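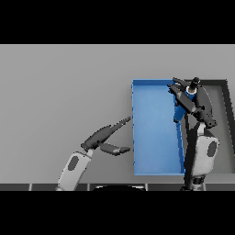

Fig. 4. Blue tray, dark gray bin next to it.

4. Sorting returned parts (Kundale stock desk)

Do this before first shift. Takes 30 minutes if the labels are printed already.

1. Log in to Stirnar. Use the desk login, not your own.
2. Open Returns, then New batch. Batch number fills in by itself. If it doesnt, press F5 and wait.
3. Scan the slip. One slip per batch.
4. Type the shelf code. Small parts go to 214, everything else 1602.
5. Check the part against the slip. Wrong part, stop here and go to section 6.
6. Print label. Stick it on the bag, flat side, barcode facing out.
7. Press Close batch. Wait for the green tick.

Note: Old slips from Emau have no barcode. Key in the number by hand, leave out the dashes.

Note: Error 1015 means the printer is out of labels. Refill, then reprint from the History tab. Do not open a second batch.

CAUTION: Never close a batch with the slip still unscanned. Stock count goes off and Homa Esfahani has to fix it by hand in the ledger.

CAUTION: Bags with a torn seal do not go back on the shelf. Write TORN on the slip, leave at the desk for Wagner Nogueira.

8. File the slips by batch number, newest in front. Binder gets emptied every March.

Last chnaged Sep 6, 2022, steps 4 and 6 only.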